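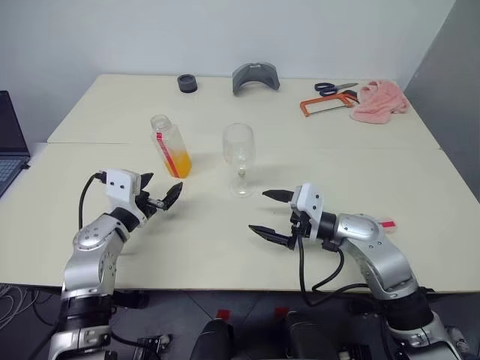
Which glass goes out for the tasting, the stemmed one or the tumbler? The stemmed wine glass, one per seat, set beside the bottle.

Ganthorpe Tasting Room: Working Meeting on Table Service
Minutes, February

Chair: Kohei Kamata
Apologies: Akent (glassware supply)

1. Previous minutes
Accepted with one correction. Item 3 should read "rinse water," not "still water."

2. Glass placement
The bottle stands toward the middle of the table with its label facing the guests. The glass is to be carried by the stem and put down foot first. Kudo asked whether the glass could stand nearer the guest from the start. Agreed that it stays by the bottle until the first pour, then moves forward.

3. Table joint
Where a table top is in two sections, no glass is to stand across the seam. K. Kamata reported that a foot set half on and half off a joint can rock when the table is leaned on. Bottles may stand closer to the seam if the base is fully on one section.

4. Pour
Standard tasting pour confirmed at 95 ml. The measure is to be checked with water at the start of each session. Zastemach pourers drip at the lip when fitted loosely; push down and turn until the collar seats.

5. Cleaning of light table tops
Red wine marks on cream surfaces are to be blotted first, then wiped with warm water and dish soap. No bleach. Dry with a clean cloth, working from the far edge to the near edge. Cloths used on the table are not to be used on glasses.

6. Stock
Akent quoted in writing for 1,000 stemmed glasses. The meeting considered this too many for the shelving. K. Kamata to ask for a price on a smaller lot, packed 16 to a case. Kudo to measure the lower shelf before the order is placed.

7. Other business
Seating stays at 4 per table. The question of a spittoon on each table was carried over.

Meeting closed 4:16 p.m.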